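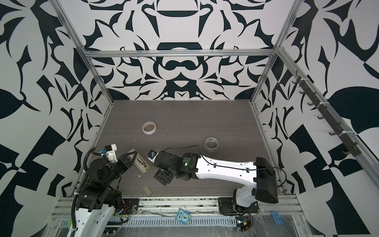
Keeping a small worktop in order: tape, hooks and little plastic parts

I have repaired small household things at the same table for many years, first in a rented room in Erham and now in the back of our flat in Kargate. My table is small, so I had to learn some habits. I write them down as I do them.

Tape. Keep two kinds within reach, the white masking kind and the clear packing kind. Masking tape is for marking and for holding a part while the glue sets. Packing tape is for closing boxes and it should not go on anything painted. Fold the end of the roll under by one finger width each time you stop. If you forget, warm the roll a little in your hands and the edge is easier to find.

Hooks. A row of small hooks on the side wall costs very little and you will use it every day. Zip ties are good enough to fasten the strip. Pull them tight with pliers and cut the tail flat, otherwise it scratches the hand.

Covering. I put clear plastic film over any rail or tray where dust collects. When it is dirty, I change the film and the tray stays clean.

Small plastic parts. Hold a round part low, near its end, and press only so much as is needed. Old plastic cracks along the seam first. I lost the spout of a good Zullow jug in this way and the shop could not order another one.
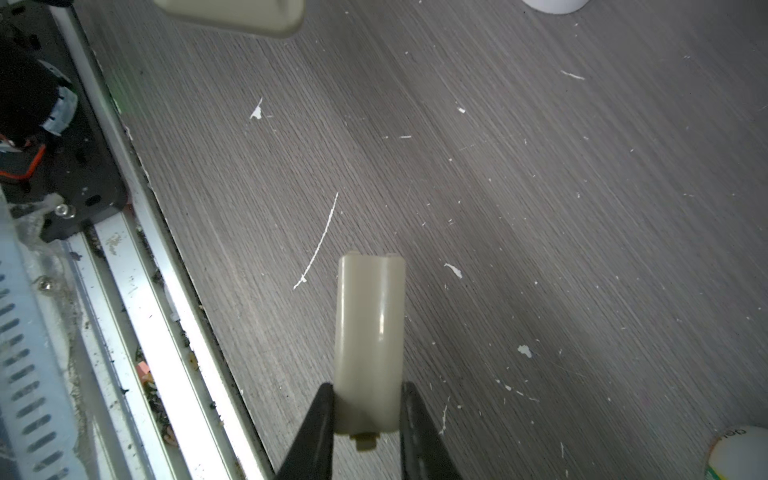 Before you join two pieces, turn them slowly and look at the rim. If there are lugs or notches, they must find their places without force. When it does not go in, take it out and begin again.

White specks on a dark top. A dark wood-grain surface shows every crumb of filler and paint. Do not wipe them dry with the palm, it makes fine scratches. First a soft brush, then a damp cloth, then a dry one. For dried spots I use 500 ml of warm water with 4 drops of washing-up liquid, leave a wet cloth on the place, and lift the spot with an old plastic card. Never a knife.

The walls. If your corner has no tiles, put up a patterned panel. Mine came from Abou Zeid, the paper shop near the station, in a sheet 100 cm wide, and I trimmed it to 47 cm high. A bold black and white pattern hides small marks much better than plain white does.

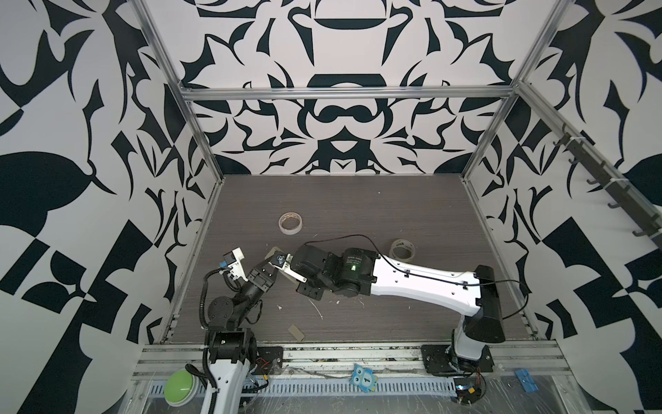

Black and white leaf and scroll pattern on all three walls, with metal rails at the corners.

Cut the panel a little too large and trim it when it is already in the corner. Begin with the back wall and do the sides after. Wipe it with a cloth that is almost dry, so that no water goes behind the edges.

Last change to this page: Jun 20, 2019. I have added the part about the film.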